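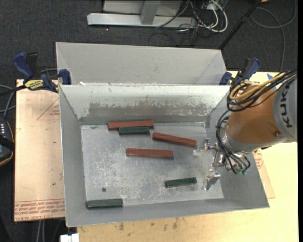

Sorting out the scrap bin

Offcuts pile up faster than anyone plans for. The bin under my bench was so full last January that I stopped looking in it and cut new stock for every small job. I finally tipped it out one Tuesday evening and found three good lengths of oak I had been about to go buy. What follows is how I keep scraps now. It works for wood, and most of it works for metal bar, tile and leftover trim too.

Pick a smaller container than you want

A big bin hides things. If you can't see the bottom after moving a few pieces, it's too deep. Metal bins hold up well to having blocks dropped in them, and they don't mind a bit of glue or finish. Plastic totes are fine for anything light. Cardboard boxes are fine for a month.

Sloping sides make it easier to reach in and pick something off the floor of the bin. Straight sides stack better. I use one of each.

Set a minimum length

Decide how short is too short and write it on the wall. Mine is 3 inches for hardwood and 15 inches for softwood boards. Plywood I keep only if it is at least as wide as my hand. Anything under the line goes in the kindling bucket the same day. The exception is exotic or expensive wood, which I keep down to knob size in a coffee can.

Keep treated, painted and glued-up wood out of the kindling. Pressure-treated lumber should never be burned, indoors or out. Check with your local dump for how they want it.

Mark the ends

Oak and ash look alike once they're dusty. A dab of paint on the end grain tells you what you have without planing it. My colors are white for oak, red for cherry, green for poplar, and no paint for pine. Use leftover sample pots. Let the paint dry standing up on a scrap of wax paper, or it will stick to whatever is next to it.

If you don't want to paint, a lumber crayon works but rubs off in a year or so. Pencil is useless on walnut.

Long pieces

Anything over 2 feet stands upright. A row of concrete form tubes screwed to a board does the job for almost no money. Put the shortest tube in front. I had mine leaning loose in the corner for a while and they went over every time I swept — screw them down.

Clean the bin out while it's empty

Sawdust at the bottom holds moisture, and moisture gets into the end grain. Vacuum first, then wipe with a rag dampened in mineral spirits if there's pitch or old glue. Dry glue drips come off bare metal with a putty knife. Hang the rag flat outside to dry before throwing it away. This matters even more with rags used for linseed oil, which can heat up and catch fire if you leave them wadded in a can.

A little surface rust on a steel bin comes off with a gray scuff pad. Follow with paste wax, buffed well. Skip spray lubricants, especially silicone. They get on the wood and cause craters in the finish later on.

Scratches and worn spots aren't worth fixing. Bent rims are, since they catch sleeves. Tap them back over a block of hardwood with a mallet.

Small jobs to use things up

Stop blocks for the miter saw. Cut one corner off so dust doesn't build up behind it.

Spacers for drawer fronts and deck boards. Write the thickness on both faces.

Clamp pads. Wrap them in packing tape and glue won't stick.

Sanding blocks. Glue thin cork to one face and round over the top edges. Analyn Lumanlan, who has the bench across from mine on Saturdays, makes hers to fit a quarter sheet exactly, with no folding.

Door wedges. Two from one block if you cut on the diagonal. Use a sled and keep your fingers well away, or do it with a handsaw.

Paint stands. Drive a drywall screw through each of four small squares and set the work on the points.

When to go through it

Twice a year is enough for me, once before the heating goes on and once in spring. It takes an hour. I pull everything out, check the ends for cracks, trim off any split part and put it back if it still makes the length.

Whatever I haven't touched since the last go-through gets offered to the middle school wood shop. Call first and ask what they can use. Ours wants softwood blocks with square ends and no nails.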